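# Chapter 7: Good Practice for Machines That Handle Cloth

Cloth is a marvellous thing to ask a machine to pick up! A steel box keeps its shape wherever you put it down, but a shirt has a new shape every time it is touched, and most of the rules you met in earlier chapters were written with boxes in mind. So we start this one on a bed, with fabric and a pair of gripper fingers.
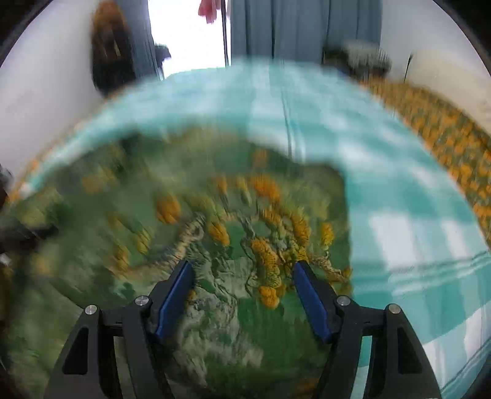 The Callelico code, which we follow through the whole chapter, sets out its duties in 60 clauses. Clause 7 is the one to learn first: open the fingers fully before each approach, and record the attempt whether or not it ends in a grasp. Missed grasps belong in the record too. When the Montecinos trials were written up, 186 of 270 attempts were logged as clean grasps, and the remaining entries taught the team far more about pinch points, seams and layered fabric (we work through several of them in Section 7.3).

Good practice also covers the home itself. Ask before you begin, agree which rooms and belongings may be recorded, and leave the household's things where you found them unless moving them is part of the task.
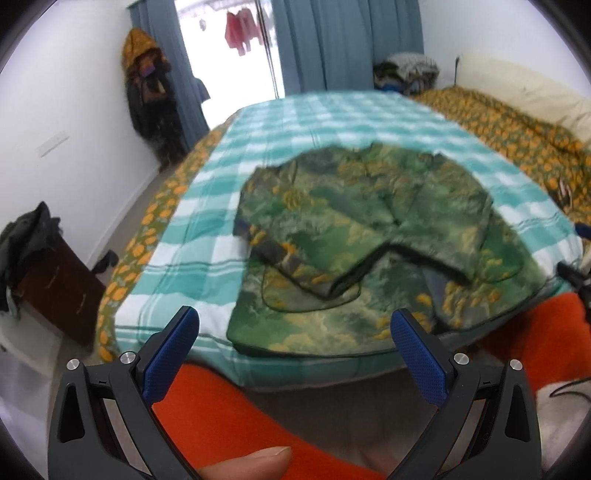 A hand-held gripper keeps a person close to the fingers, and the Drivudik and Conitz guides differ on what this means for safety. Drivudik treats the holder as an operator, with a duty to check pads and screws before every session. Conitz adds a second duty, to keep the free hand away from the jaws. Read both before you try Exercise 1, and note which wording you would find easier to follow with a tool in your hand.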